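I have a bone to pick with progress bars, and it's going to take me a few paragraphs to get there, so bear with me.

For most of the past year I've been writing the tooling that sits between the people recording demonstrations and the people training policies on them. It's called Jukum, it's internal, and you haven't missed anything by not knowing it. It takes two streams of gripper poses, two streams of video and a head view, lines them all up in time, and decides whether the result is good enough to keep. That last bit is where I've changed my mind about almost everything.

When I started, the keep-or-toss decision ran overnight. You'd record all day on household stuff, sheets and shirts mostly, go home, and by 7 a.m. there'd be a report. One morning in December the report said that out of 344 episodes we had 167 we could use. The rest had a clock offset between the left hand and the right hand. Everything had looked fine while we were working! The bar filled up, the bar turned green, we had lunch.
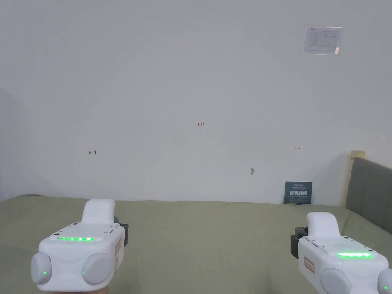
So my opinion, which I will now repeat at anyone who stands still long enough, is that checks belong at the moment of recording and nowhere else. If the two hands disagree about what time it is, I want to know before I touch the sheet. I don't want a lovely dashboard about it tomorrow. A status light can tell you the thing is on and that some piece of software somewhere is happy, but happy about what? Ours was happy that packets were arriving. It had no opinion at all on whether they made sense together.

Ottar Nyberg, who wrote the first version of our sync code and is much more patient than I am, thinks I'm overdoing it. His argument is that every live check is one more thing that can stop a session for a silly reason, and that people get sick of being interrupted and start clicking through. He's right about the clicking. We tried a version with 12 separate warnings and I was dismissing them without reading by the second hour (and I wrote them!). We're down to two now. One compares the clocks, and one asks whether the pose tracking has jumped farther than an arm could plausibly move between samples. Either one stops the recording cold. Everything else goes in a log.

The jump check has been the interesting one, because it made me look at how tracking fails in ordinary rooms. Big pale walls are rough on it. So is bedding in one solid color, where there just isn't much texture to hang on to. You get the hands in close, the fabric fills most of the view, and the estimate starts to slide around like a plate on a wet counter. The planner people over at Trastent kept asking me for smoother trajectories, and for a while I gave them smoother trajectories, by filtering. I regret that. A filter will happily turn a tracking failure into a graceful little curve that no human hand ever made, and then a policy goes and learns it.
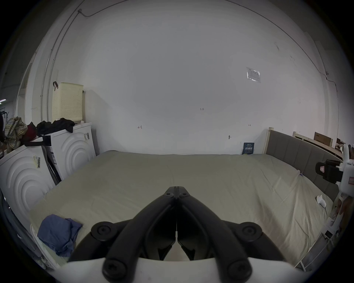 Clutter helps, by the way. I used to tidy up before every session, because I was raised right, and my tracking got worse. Now I leave the laundry where it is. The corners and edges in an untidy room are worth more to me than any parameter I've tuned in Boström, our estimator, and I've tuned plenty of them.

What I'd like to see, from us and from everybody else building this kind of tool, is a little less pride in volume. I've sat through talks where the headline was hours collected, with one tiny line near the end about how much was thrown away, or no line. Tell me the second number first! If a team recorded 300 episodes and kept nearly all of them, I want to know what they were checking for, and when.

Ottar still wants a third live check, for dropped video frames. I've told him he can have it if he takes one of mine out. He's thinking it over.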